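About Cludevwood

Software for packaging and print companies 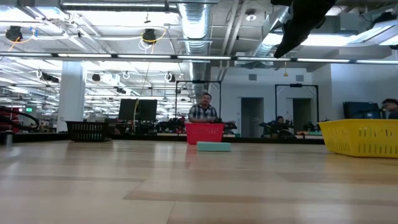 Three plastic baskets in black, red and yellow on a wooden table.

Cludevwood makes scheduling and stock software for companies that print and convert packaging. Our main product is called Skivine. It shows which job runs on which machine, what board and ink it needs, and when the order has to leave the building.

The company was started by Calum Sutherland, who was for many years a production planner in a carton plant. He kept the whole plan in one spreadsheet with 40 tabs, and each change had to be typed in several places. The first version of Skivine was written to replace this spreadsheet, and some of the screens still have the same column order.

Today 196 plants use our software. Most of them are small or medium — the typical customer has fewer than 30 people on the shop floor. We also work with label printers and with makers of corrugated boxes.

In April we joined our work with Vunberg, a small team that develops tools for die and plate storage. Their module is now part of Skivine, and customers who had it before keep the same contract and the same contact person.

Our support desk answers from 7 a.m. until 6 p.m. The people who pick up the phone are the same people who install the system, so they usually know your machines already. Training is done at your plant, in the first two weeks after the start.

Ms. Ní Mhurchú takes care of new customers. Please write to her through the contact form and tell us what presses you have and what system you use at present.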